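Suturing Project, Senior Robotics Class — speaker notes
Maya Awad and Jad Sleiman, Ditthorpe

OPEN (Maya)
Say who we are. Eleven students, two arms, one semester. The job was to get the arms to place a simple stitch and tie it off. We met every Wednesday and had bench time until 6 p.m.

Thank Ingvarsson for the bench before going on. Don't read out the full parts list, it's in the handout.

THE TASK (Maya)
One stitch is three steps in our code: drive the needle, pull the thread through, tie. Each step has its own start check. If the check fails, the arms stop and a student takes over at the console.

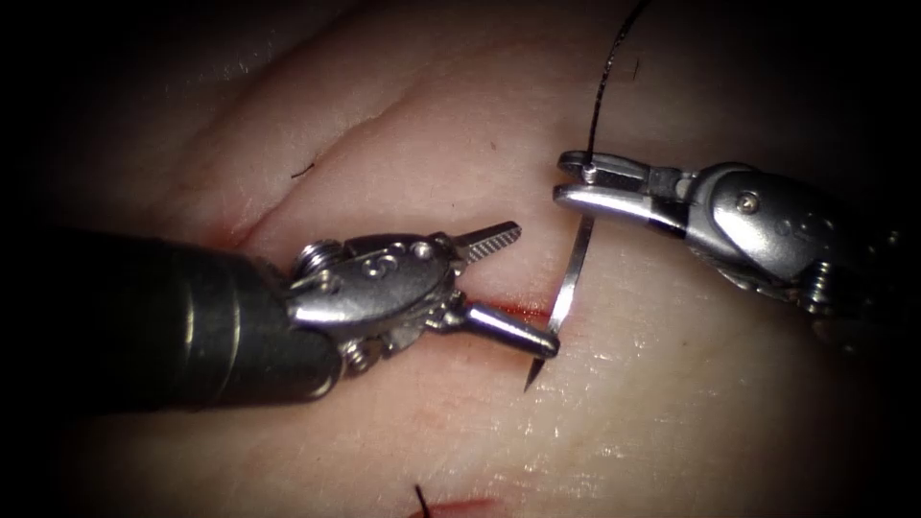

Needle held in the right jaws, point in the tissue.

Go slowly on this part. People want to know why the needle is curved. Answer: the wrist turns and the point follows the arc, so the path in and out is short. Jad has the spare needle if anyone wants to see one.

DATA (Jad)
We logged 439 attempts. Of those, 119 were thrown out for bad labels — mostly our fault, we changed the step names halfway through and didn't tell the labeling group.
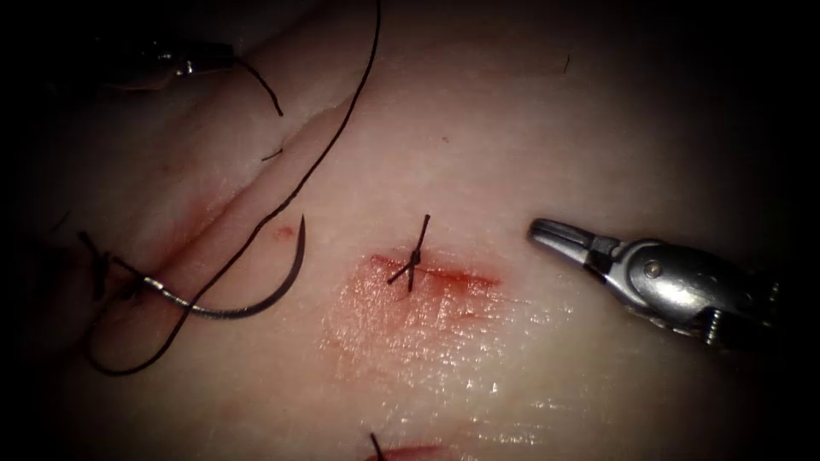 The new names are in Codeck now and they're locked. Tell other schools to settle the names in week one. Mention that labeling took longer than coding. Skip the file format unless asked.

WHAT WAS HARD (Jad)
Thread. The planner handles the needle as a rigid part, and thread won't sit still for that. Stellano, our planner, has no model of slack at all, so we set a fixed pull length and tuned it by hand. Tying took most of the second half of the semester.
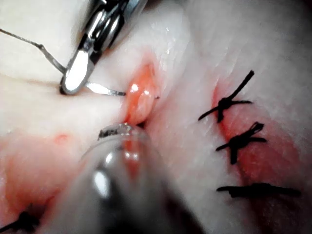
Second hard thing was grip angle. A small error at the jaws gets bigger at the needle point. We added a regrasp step — it costs time but we kept it.

CLOSE (Maya)
Next year's class starts with thread slack. Code is on the class page. Take questions, 2 minutes, then hand the mic back.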